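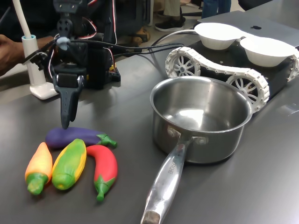 作業台のアームと、なすのおもちゃの上に下ろした二本指グリッパー

Wistmont卓上セル（ウィストモントたくじょうセル）

Wistmont卓上セルは、おもちゃの野菜を鍋や器に移す練習用の小型ロボットセルです。サーボモーターとブラケットを組んだアームが一本、先端は二本指のグリッパー。私はここの整備を引き受けてもう長いので、この項目もほぼ私の覚え書きです（直したい人はどんどん直してください！）。

構成
アーム、片手鍋、紙の器、履帯式の台車、それに野菜のおもちゃ。なす、とうもろこし、赤唐辛子、パプリカっぽいのがいます。台車は器の置き台を兼ねていて、走らせるときはケーブルの取り回しに注意。私は一度、配線ごと引っぱってアームをお辞儀させました。

原点合わせ
電源を入れる前に、手でアームを軽く畳んでおきます。起動したらグリッパーを真下に向け、なすの真上まで下ろして高さを見ます。基準がなすなのは、Hollard版の手順書がそうなっているからで、私はとうもろこしのほうがやりやすいと思うんですけど、まあ慣れです。指先が触れる手前で止めて、そこを記録。鍋の位置は柄の向きまで毎回そろえます。柄が少し回っただけで、アームの帰り道に引っかかるんですよね。

日常の手入れ
指の溝にはほこりがたまるので、乾いた歯ブラシでこすります。アルコールは前に使って表面がべたついたので、それきりやめました。根元のねじは14本、把持1000回ごとに増し締め。コネクタは手で押して、ぐらつくものがあれば挿し直します。

故障と修理
いちばん多いのは手首のサーボのがたつきです。ギアが欠けると下ろしたときに指先が小刻みに震えるので、音より先に目でわかります。交換はほぼ17分、配線の束をほどくのが面倒なだけで、作業そのものは簡単。ただし束ね直すときに結束バンドを締めすぎると肘が曲がりきらなくなります。このあたりはPravesh Nkunaさんに教わりました。彼がLorkambridgeで書いた修理メモは46ページもあって、半分は配線の話です。

Wijaya型との違い
よく混同されますが、Wijaya型は台車がなく、器を台に直置きします。サーボの並びも違うので、設定ファイルの使い回しは不可。7月に試して肘が逆に曲がりました。

関連項目
二本指グリッパー／サーボモーター／原点復帰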